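The Long Afterlife of the Kitchen Drawer

By Léonie Le Goff
August 4, 2025

My mother's kitchen in Wullville had one drawer that nobody was allowed to tidy. It held string, fuses, a tin opener that had given up on tins, and a key. The key fitted nothing in the house. I know this because one wet November, aged ten and very bored, I tried it in every lock we owned, including the one on the piano.

When she moved to a flat last year, the drawer came with her. I don't mean the contents. She had the removal men lift the whole thing out of the unit and carry it down the stairs like a patient. It now lives on top of her wardrobe, where it can't be opened, being a drawer without a chest, but can be rummaged in by anyone with a stepladder.

I used to find this funny. Then I spent a weekend going through my own cupboards and stopped laughing somewhere near the third fondue set.

We are meant to be good at getting rid of things by now. There are books about it, and I own several, which take up most of a shelf. They agree that a home should contain what you use and what you love. They are less helpful on the large middle ground of what you might need if the boiler man asks for it. Most of what I own lives there. I don't love the spare shower head. I have never used it. But I have seen what a shower head costs.

Collet, the market town up the road from my mother, has a swap shed behind the old dairy. You bring what you don't want and take what you do, and the rules, painted on the door, run to 21 lines. Line six forbids jigsaws unless the donor will swear to the corners. I went with two boxes of toys and a salad spinner and came home with one box of toys and a different salad spinner. It has a better handle. I regard the trip as a success.

What struck me at the shed was how quickly an object loses its manners once it leaves the house. On my kitchen shelf the egg timer was clearly an egg timer, with a job and neighbours. Tipped in with a stranger's bath toys and somebody's spatula, it became stuff. People picked it up, turned it over and put it back with a small frown, as if it had spoken out of turn. I nearly took it home again.

The man next to me was having the same trouble with a napkin ring. He had brought it in himself that morning. We agreed that it looked better now than it ever had on his table, and he put it in his pocket and left by the side gate.

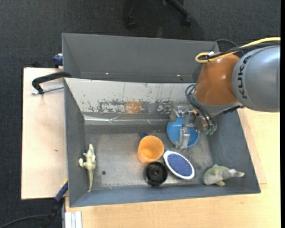
Odds and ends: toys and household bits share a big grey bin.

There is a trade in all this, of course. Ferkari, a house-clearance firm with two vans and a very dry sense of humour, will empty a three-bedroom home in a day and charge extra for lofts. Their advice to families is to take one photograph of each room before touching anything, then to have lunch. The lunch is important, I was told, as most quarrels about teapots happen before it.

They also told me that the valuable things are rarely what people fight over. In a house in Jaltell two sisters divided the furniture in ten minutes and then fell out for a month over a colander. I asked who got it. There was a pause on the line. They had bought a second one, the same make, and now neither of them is sure which is the real one.

I have tried to be firmer since. The third fondue set has gone, and so has the second, though I kept the forks. I have a rule that nothing comes in unless something goes out, and I have kept to it on every occasion except birthdays, the summer sales and the swap shed.

My mother rang last week to say she had been up the stepladder and found the key. She wanted to know if I would like it. I said it didn't open anything. She said she was aware of that, and that she would put it in the post.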